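Room-Side Rules for Arm Work Near the Bed (how we do it, short version)
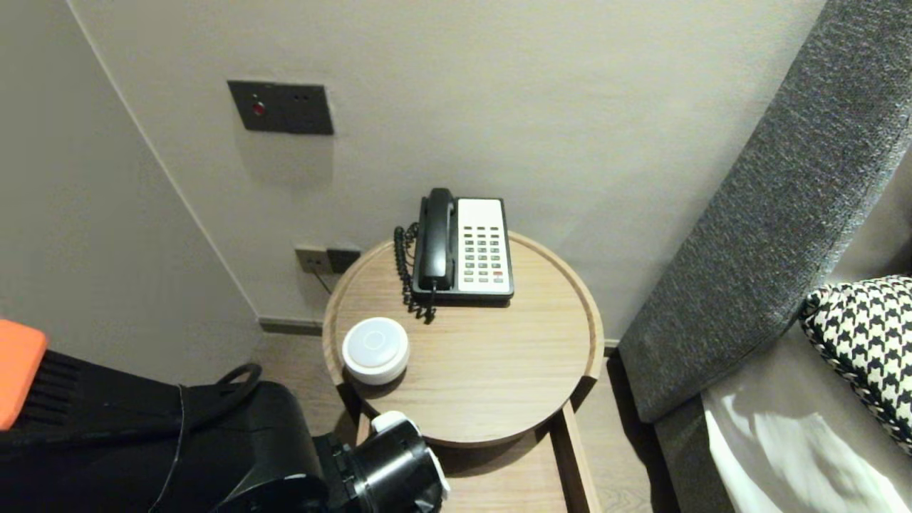 4 min read

Wrote this in May after the second property asked for it. Covers slow mobile arms doing table and floor-level tasks in guest rooms. Not a safety standard and doesn't replace one. Your risk assessment comes first, this sits under it. We run it with the Tandik arm and the Caron base, other kit should be close.

Before you roll in

Room is vacant. Check the bathroom too. Door propped, sign out, housekeeping told which room and for how long.

E-stop in your hand or clipped on you. Not on the bed. Press it once at the door, confirm the arm drops to hold, release, reset. Every room, even if you did the last one two minutes ago.

Battery above your own cutoff. Ours is 12 percent at the end of the room, so don't start if you think you'll land under that.

Set the limits

Arm speed: 300 mm/s max in free space. Inside the bedside zone drop it to 179. Odd number, yes. It came out of our contact tests at the Zuvberg property, and Ildikó Lakatos signed off on that number, so nobody rounds it up to 180.

Bedside zone = the nightstand plus everything between it and the bed. Draw it in the map before the first run. If the furniture has been moved, draw it again. Do not nudge the old one.

Keep-out margin around walls and the headboard: 8 cm. Upholstered headboards read soft on depth and the edge comes back fuzzy. Margin goes on the outside of the fuzz.

Cords

Most of our incident log is cords. Read this part twice.

1. Find every cord before the arm moves. Look on the table, over the rim, down the wall, under the bed. A coiled handset cord hanging off a table is the classic one, it swings and the planner has no idea.

2. Lift hanging coils back onto the tabletop if you can. If you can't, mark the whole drop as keep-out, rim to floor.

3. Thin cables at the outlet: same thing. Full height, outlet to floor. They vanish against a pale wall.

4. Never unplug a guest room phone to make space. It's how someone calls for help. If it has to come off the hook or off the wall, that's a ticket for the property, and the run waits.

5. Low reaches go in from the open side, never across the phone side. Wrist camera on the whole way down. If you lose sight of the gripper tips, stop.

Things on the table

Phone stays put. Keypad is a no-touch surface, mark it that way. We've had an arm sit on a key and ring the front desk, they were nice about it the first time.

Round smooth gadgets, pucks, small speakers etc: don't grasp unless it's in the task list. They slide when pushed and a raised rim will only stop them sometimes. If one is in the way, move it by hand, put it back by hand.

Wall panels and anything with an indicator light: leave alone. Note the state of the light before and after. If its changed, write it down.

Soft stuff

Cushions off the near side of the bed before you start, especially ones with braid or tassles on the edge. Fingers catch braid. Put them on the far side or a chair. Same for a duvet corner that hangs low.

No part of the arm rests on white linen. Ever. If it touches, strip and replace, charge it to the run.

During

One operator, one room. No phone calls. Stand where you can see the gripper AND the cord, not just the screen.

Stop on:
- any contact you didn't plan
- a cord moving
- door opening
- you not being sure

After

Arm to stow, then base out. Not both at once.

Cushion back, coil back where it hung, handset seated. Lift it and listen for the tone. Takes two secconds.

Log the run in Jalatell before you start the next room. Room number, zone version, stops, reason for each stop. "None" is fine as an entry, blank isn't.

Still to add: connecting rooms, cribs, what to do with glass tops.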